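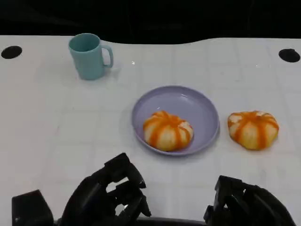
Nellent puts two-handed robots on tray setting at its Hononora kitchen

HONONORA, June — Nellent, which prepares and delivers meals to hospitals, care homes and schools, has started using two-handed robots to set trays at its Hononora kitchen. The robots place plates, mugs and bread items on trays before the hot food is added. The work was previously done by hand on all shifts.

The Hononora kitchen sends out 1,137 trays on a normal weekday. Of these, 602 go out at breakfast and midday and are now set by the robots. The rest, including all trays for people on special diets, are still set by kitchen staff.

The robots were supplied by Frei, which also trained the staff who work with them. They run on Vustix, a control program that lets a shift lead choose a tray layout from a list and change it without writing code. A new layout, such as a different plate or a roll in place of a bun, is taught by guiding the robot's hands through the task on a practice table. Play food and plastic dishes are used for practice so that no real food is thrown away.

"Setting trays is simple work, but it is hard on the shoulders and wrists when you do it for a whole shift," said Konrad Zaugg, site manager at Hononora. "We had people asking to be moved off that line every few weeks. We wanted to deal with that before we lost them."

What changes for staff

No jobs were cut as part of the project. The 2 workstations that were used for tray setting at breakfast have been replaced by robot cells, and the employees who worked there have moved to other tasks on the same shift at the same rate of pay. Most went to the diet kitchen, where meals are checked against each person's order, or to the packing area.

Four employees chose to train as cell operators. An operator loads clean dishes, picks the layout, watches the first trays of each run and steps in when something is out of place. The training took three weeks and was done during paid hours. Operators receive a higher hourly rate, and the role is open to anyone in the kitchen who has finished the basic food safety course.

The start of the early shift has also moved. Tray setting used to begin at 4:30 a.m. so that breakfast carts could leave on time. The robot cells can be started by one operator while the rest of the team comes in at 5:15 a.m. Employees voted on the new start time in the spring. A small group who wanted to keep the earlier hours, mainly for child care reasons, were able to do so.

"I was asked many times if this was a way to get by with fewer people," said Zaugg. "We were already short. There were open positions in the diet kitchen that we could not fill, and that is where the extra hands went."

What the robots do and do not do

Each robot has two jointed hands and works at a table. It can pick up a plate, a mug or a bun and set it down at a chosen spot. Round and soft items took the longest to get right. Early in the trial the hands pressed too hard on fresh rolls, and the grip had to be adjusted for each type of bread.

The robots do not pour drinks, handle hot food or read diet cards. A person checks every tray before it leaves the kitchen, as before. If a robot drops an item or cannot find one, it stops and signals the operator. During the last full week of the trial, operators were called over a few times per shift, most often for dishes that had been stacked unevenly.

Noise was a concern for staff before the start, as the tray line is next to the break area. The cells were moved to the far wall after the first two weeks — a request that came from the morning team — and a partition was added.

Next steps

The evening run, which covers most of the remaining standard trays, will stay manual through the end of the year. Nellent will decide on a change after reviewing injury reports, tray errors and a staff survey planned for the fall. The results of the survey will be posted in the Hononora break room and shared with employees at the company's other kitchens.

Nellent has no set date for using the robots at other sites. Managers from two of them have visited Hononora, and an open evening for employees' families will be held at the kitchen later this summer.

About Nellent

Nellent prepares and delivers daily meals for hospitals, care homes and schools. The company has 579 employees. Its Hononora kitchen handles breakfast, midday and evening meals seven days a week.

Media contact

Nellent Press Office, Hononora
Interviews with Konrad Zaugg and kitchen visits can be arranged on request. Visitors are asked to wear closed shoes and to arrive after 10 a.m., when the breakfast run is finished.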